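The great soap refill experiment, and where I've ended up

Hello again from Karau! A few of you wrote back after the August issue asking how I was getting on with buying soap by the jug, so I've given it the whole item this time. Get a coffee, I've got a lot to say about soap.

For anyone new, I got fed up with buying a little plastic pump bottle every time we ran out. I'd been saving the empties in a box in the garage, thinking I'd do something clever with them (I did not), and when I finally dragged the box out there were 41 bottles in it. Some of them still had a half inch of dried-up goo in the bottom. I put the lot in the recycling and told my wife we were done with them.

So off I went to Furtună, the refill shop behind the old post office. If you haven't been, it's a narrow place with big drums along one wall and a scale by the register. You bring whatever container you like, they weigh it empty, you fill it, they weigh it again. I took a glass jar the first time. Don't take a glass jar. Soapy hands, tile floor, you can guess the rest, and they were very nice about it.

I've now tried two of their hand soaps properly. The first was the Zarkness, which has a sort of cedar smell and is really thick, almost like honey. I liked it a lot. My pump did not. Thick soap needs a pump with a wide tube, and most of the ones you get on a decent-looking dispenser are built for the runny stuff. I ended up thinning it with a bit of boiled and cooled water, a spoonful at a time, and shaking it gently so it didn't turn to foam. It's fine that way for a week or two, but I wouldn't thin a big batch and leave it sitting, as watered-down soap doesn't keep as well.

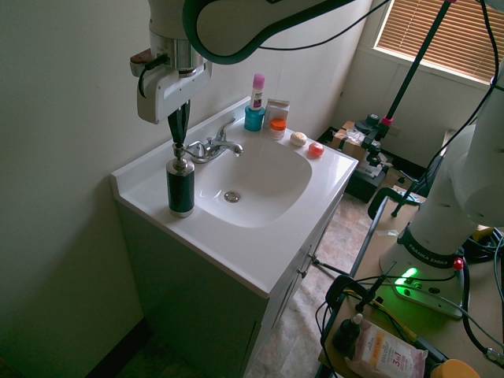
The second one was their plain unscented, and that's what we've stuck with. It's cheaper, it pours easily, and my daughter's hands stopped cracking when we switched (that might just be the weather, I'm not a doctor). I buy 600 ml at a time and it lasts the four of us a surprisingly long while, even with a kid who thinks washing her hands means nine pumps and a song.

Now, the part I really wanted to tell you about is the water! We have terribly hard water out here. I sent off for one of those mail-in tests and the number came back as 251 parts per million, and the sheet that came with it had us in the "very hard" box. That explains the kettle. It also explains why I've always needed so much soap to get a lather, and why the sink gets that chalky film however often I wipe it down. I'd been blaming the cheap soap all these years.

I asked Cornel Neagu about it, since he's put in half the bathrooms on our street, and he told me not to bother with a softener just for the sinks. His advice was to wipe the faucet dry at night and once a month wrap it in a rag soaked in white vinegar for half an hour. Rinse it well afterward, and keep the vinegar off any natural stone. I'd also been using a spray called Clorkar that smells like a swimming pool, and I've gone off it completely. Please don't ever use vinegar and anything with bleach in it together, that's a nasty gas and people do end up in the hospital.

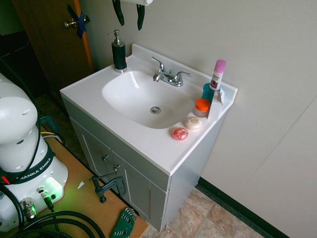 Soap pump at the back corner, toiletries over by the backsplash.

A few odds and ends people asked about. Yes, you can clean a clogged pump: put the end of the tube in a mug of hot water and pump away until it runs clear. No, I wouldn't top up a dispenser that's half full. Let it run out, wash it, let it dry, then fill it. I was topping ours up for months and when I finally looked inside the tube I felt a bit sick. And for Marge's question about bar soap, I've got nothing against it, we just can't keep a dish clean in this house.

As for money, I'm a little ahead, once you forgive me the jar. I expected to save more, but the nice thing is that I've stopped buying soap in a panic at the gas station.

Furtună is having a bring-your-own-bottle evening on 17th October and I'll be there with my plastic jug. They're getting in a dish soap I haven't tried yet, so I'll report back. If you've got a good trick for the film on shower doors, please reply to this email, because I've tried everything and I'm losing!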